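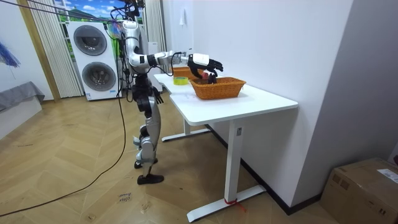

Page last changed: 1st May

Arm droop fault, basket task: gallery and notes

Humanoid at the white desk, reaching arm of the work over the front basket, fingers curled and pointing down. The hand is at hover height, just clear of the contents. All of the trouble described on this page belongs to this part of the task.

The fault in short: during the hover, the reaching arm lost height without being told to. The hand sank into the basket, the fingers met the rim, and the controller read the contact as a successful grasp. It then tried to lift. The basket came up with the hand, tipped, and went over the edge of the desk. The robot was stopped by the operator, Apinya Rungrueang, on the hand-held stop. No one was inside the marked distance and no one was hurt. The basket was undamaged. One finger joint had to be replaced.

The page is kept for people running the same task on the same software. It does not replace the fault report, which Shabani Mbwambo holds.

Position of the arm

The arm is held out level from the shoulder across the desk. This is close to the worst case for the shoulder joint: nearly the full weight of the arm and hand acts at the greatest distance. In the logs, shoulder current climbed for the whole of the hover. The Laizer controller has a thermal limit on that joint and begins to reduce torque when the limit is reached. It does so without stopping the motion program. A warning is written to the log, but at the time of the fault nothing was shown on the operator's screen.

Over 300 recorded cycles, torque reduction began in 27. In 20 of those the hover ended before the hand had dropped far enough to matter. In the other seven the hand touched the basket or something in it. Six were put down to poor placement by whoever had set out the desk, and were closed. They have been reopened.

Cables

The tethers come down to the robot from overhead, and a long cable runs away across the floor. A further loop hangs under the reaching arm between elbow and wrist. The loop was the first suspect, as a snag would also pull the hand down. It was taped up short and the test repeated. The droop was unchanged, so the loop was put back as it had been; shortening it any further restricts the wrist.

The floor cable had no part in the fault. It is a trip hazard in its own right, and the operator's path to the robot now goes round the other side.

Feet and knees

Knees slightly bent, one foot forward, both flat. Balance was checked because a forward lean at the hips would give the same reading at the hand. The foot sensors showed no shift in load before the drop. The overhead tether must not be counted on to correct a lean. It is there for a fall.

Two baskets

Both orange baskets are on the desk for this task, the second towards the far end. After the reach to the front basket the program moves on to the far one, which needs a longer reach and a higher shoulder torque. It was never reached in the failed run. The far basket is not to be used until the new limits have been tested with a full load in the near one.

What has been changed

Hover time is capped. If the cap is reached the arm draws back to the rest position and the cycle is marked as failed.

Torque reduction on any shoulder joint now raises a stop, with a message on screen.

Grasp is confirmed from finger position and contact together. Contact alone is no longer accepted.

The Groltar hand firmware is back on the earlier release. The later one reported contact too readily at the fingertips.

Still open

The temperature reading at the shoulder lags behind the motor by an amount we have not measured. Tireck, who supplied the joint, have been asked for the figure. A soak test of 168 hours on a bench joint is planned for July. Until it is done, treat the cap on hover time as a guess on the safe side, and do not raise it.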